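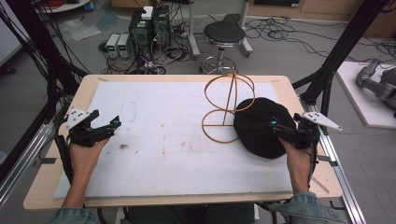 Faded black hats: dye them again or live with it?

Hats and Headwear > Care and Repair
961 views

quillback_m
Posted 7 Mar 2022
Good evening to all. I have read this section for a long time, and now I have a question of my own. Please excuse my English if something is strange.

I have two black hats which I wear nearly every day, a wool beret and a cotton cap with a button on the top. After two summers by the sea in Fosisthorpe, both of them have changed color. The wool one became a little brown, like old tea. The cotton one became gray, most of all on the seams and on the button. Inside the sweatband they are still perfectly black, so I know well how they looked before.

My wife says that a faded hat has character. My opinion is that it has the look of a man who sleeps in his hat. I would like to dye them at home. In the shop in Condlow they sell Draltia powder dye, one packet "for cotton and linen" and another "for all fibers." May I use the second one for both hats in the same pot? And will the wool shrink? 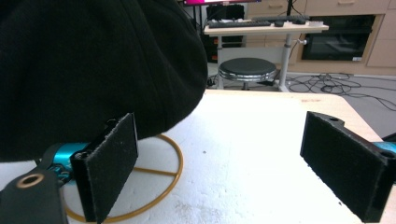
tamsel
Reply 1
Please do not put them in one pot! The wool and the cotton want different things. Wool takes the dye with vinegar and slow heat, cotton takes it with salt. The "all fibers" packets are a mixture of two kinds of dye, so you always throw half of it away with the water.

For the wool: soak it first in water that is only lukewarm, put it in the dye bath at the same temperature, and then raise the heat very slowly. It is not the hot water alone which shrinks wool, it is the sudden change and the rubbing. Do not stir like soup. Push it down gently with a spoon and leave it in peace. I gave mine 15 minutes after the water began to steam, and then it cooled in the pot until the next morning.

If the beret has a leather band, I would not do it at all. Leather becomes hard like a biscuit.

oldribbon
Reply 2
I must disagree with tamsel about the home dyeing in general. I have ruined a good hat in this way and I have seen others do it. The color comes off on the forehead the first time you walk in the rain. My sister still talks about my blue-black ears.

Take the wool one to somebody who works with felt. I paid 99 for a complete cleaning, dyeing and blocking at Plattner last September and the hat came back better than new. For the cotton cap I would do nothing. A cheap cap is cheaper than a packet of dye and a spoiled pot.

tamsel
Reply 3
With respect, oldribbon, if the color came off on your ears then it was not rinsed enough. One rinses until the water is clear, and then one more time with a little vinegar. I have dyed 5 hats in my kitchen and my ears are still in their natural color.

And 99 for a beret? For this money I would buy two new ones.

oldribbon
Reply 4
Two new ones from where? The berets I see in shops now are so thin that one can read the newspaper through them. An old one of thick wool is worth the repair. But I admit that I did not use vinegar.

brimless_in_may
Reply 5
May I add something about the cap, which everybody forgot. The stitching thread is very often polyester, also when the fabric is cotton. Ordinary dye does not take on polyester. So you can get a deep black cap with gray stitching lines on all the panels, and that is more visible than before.
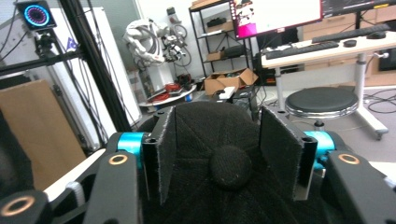 You can test it first. Cut a small end of thread from the inside, put it in a cup with a little of the dye and look at it after one hour. If it stays gray, there exist fabric markers in black, and with patience you can go over the seams by hand. I did this while listening to a radio play and it took the whole play and also the news.

A second thing is the brim. In older caps it is sometimes cardboard inside. Bend it lightly near the edge: if it creaks, keep it out of the water.

quillback_m
Reply 6
Thank you very much, this is more help than I expected. I looked tonight. The beret has no leather, only a narrow cloth band, so I will try tamsel's method with the slow heating. Over what must I dry it? I do not own a hat block.

tamsel
Reply 7
A dinner plate of the right size, put inside the beret when it is damp. Choose the plate a little smaller than you think, or the edge will leave a line. Dry it flat on a towel you do not love, and away from the radiator.

oldribbon
Reply 8
On the plate we agree. Keep it also out of the sun on the windowsill afterward, it was the sun that made it brown in the first place.

quillback_m
Reply 9
Understood. The beret goes first, on the weekend, when my wife is not in the kitchen. The cap waits until I have tested the thread.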